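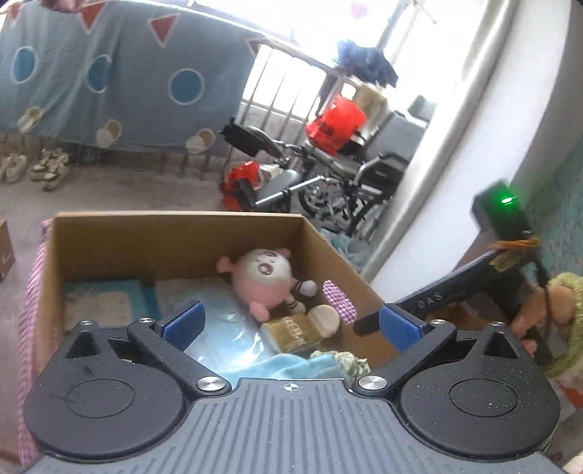
By L. D'Amico

March 16, 2022 | 3 min read

I love a box of soft things! Give me plush, gingham and a towel or two, and I'm happy for an afternoon. There's one open at my elbow right now, with a pink plush creature sitting up at the back, mouth wide open, all stripy legs – and a tiny tan plush book in front of it.

Packing away nursery fabrics is a craft, and I came to it through Lirside, the toy and linen swap that fills our old school hall every March. Last year it took in about 400 pieces. I went for a crib sheet and came home with 11 bibs and a blanket covered in circles and triangles (no regrets).

Start with the flat things. Towels go in low, and a pale one does best in a clear bag, where you can still tell what it is. Checked cotton can be folded small or tucked down the side of the box. I used to iron everything first. I've stopped, and the gingham looks as cheerful as ever.

Toys go in last, faces up. Squash a round plush under a stack of blankets for 21 weeks and it comes out looking like a pancake, poor thing. Knits I leave until the very end, they fill any gap you've got.

Lirside takes boxes through the end of the month, labeled on two sides please!

Recent stories
Mending a Plush Ear in One Evening
The Vudari Quilt Barn Opens Its Doors
Itov Street's Button Shop
300 Yards of Gingham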